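How does a robot hand stay fit for work?

At the Flavcombe workshop there is a robot called Skindero, whose job is to pick things up and put them down again, all day long. You might think a machine like that could look after itself, but it needs a bit of care, just as your bicycle does!

Every 168 hours of work (count it up and you'll find it makes a whole week of days and nights) Skindero is stopped and its power is switched off. Then a grown-up engineer wipes the fingers clean and checks 4 little screws, one after another, with a small key.

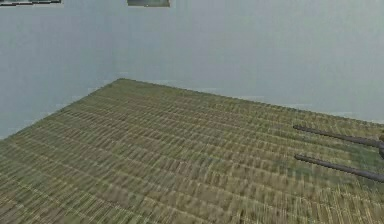
Fingers need lining up as well as cleaning. If one pointed up and the other pointed down, picking up a pencil would be terribly hard - try it with your own finger and thumb. So the engineers like to see two long fingers running side by side, with rounded tips that finish level and a clear gap between them.

Last of all comes the practice. Skindero opens and closes its hand 50 times, slowly at first, while the engineer listens for squeaks. A squeak usually means a drop of oil is wanted - and then it's back to work.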